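Minitz Citrus Notes

A small collection of household citrus recipes, remedies and kitchen habits, typed up from handwritten cards and recorded conversations. README, last touched in July.

What this is

Minitz Citrus Notes began as a shoebox. Gilles Lacroix had been saving recipe cards from his building's potluck suppers for years, and when Soledad Tran offered to type up a handful of them she found that a good many were really about lemons, or about limes and calamansi standing in for lemons. So we took that thread and followed it (happily, and for longer than we meant to!). The collection now holds 112 entries, each one a plain text file with a short header and then the recipe or note in the contributor's own words.

We kept the spelling, the grumbling and the side remarks. If somebody wrote "squeeze till your hand is tired," that is what the entry says.

A lemon or any other yellow citrus counts for our purposes, as do green ones, and we've let in a few marmalades that lean heavily on orange because the families who sent them would have been hurt otherwise. 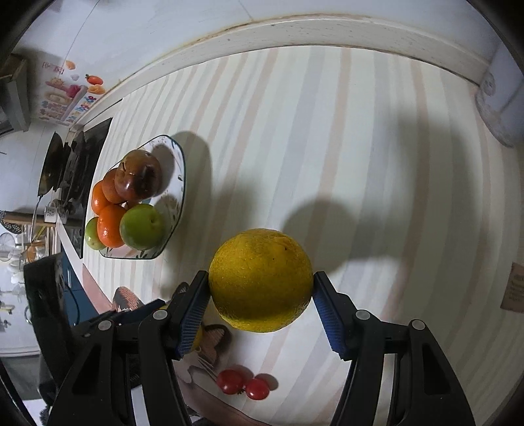
What's in the folders

cards: typed copies of handwritten cards, one card to a file.
talks: written-out versions of kitchen conversations, lightly trimmed for coughs and phone calls.
glossary: words for peel, pith, zest and so on as our contributors use them, which is not always how a cookbook would.
extras: shopping lists, margin notes and one very long letter about preserved lemons.

Header fields

title: what the contributor calls it, even when that's only "the yellow one."
contributor: a name or initials, as they asked.
fruit: lemon, lime, calamansi, orange, mixed, or unsure.
amounts: as written. We add cups and spoons in brackets where we could work them out.
tested: yes or no. Yes means one of us cooked it at home and ate it.

How the entries were gathered

Gerardo Dela Peña did most of the visiting, usually in the late afternoon when people were starting supper anyway and didn't mind company. He asked the same 4 questions at each table: what do you make, who taught you, what do you do with the peel, and what goes wrong. The last one brought out the best stories by a mile. Talk drifts at a kitchen table, and we let it, so an entry on lemon chicken may wander off into tomatoes, cats or somebody's cousin's wedding before it gets back to the oven.
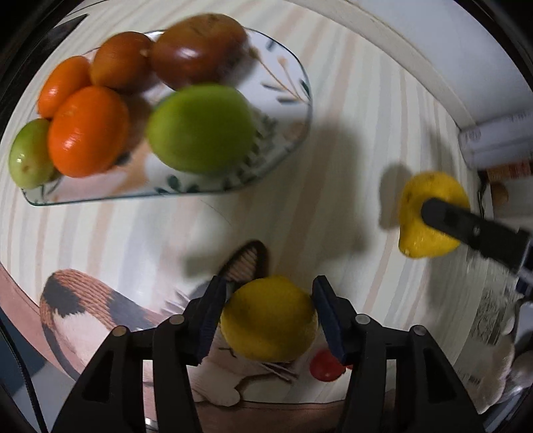
Rommel Cabrera then read each entry back to the person who gave it, and they could change or remove whatever they liked. Lovely Estrella checked the Tagalog and wrote nearly all of the glossary, including the lovely long note on souring soup.

Known gaps

Baking is thin. We have plenty of drinks and marinades and only 2 cakes, both of them lemon loaf and both very close to each other. Oven temperatures are missing from most of the older cards. The "unsure" label under fruit covers 30 entries where the card just says "juice" and we couldn't reach the writer to ask.

The remedies (honey and lemon for a throat, peel in the bath and the like) are there as family habits. Please don't treat them as medical advice.

Using the notes

Cook from them, print them, share them with your aunt. If you publish one, please keep the contributor's name with it. Corrections are very welcome, and so are cakes. Write to Soledad with the file title in the subject line and she'll get back to you once she has caught up with the shoebox.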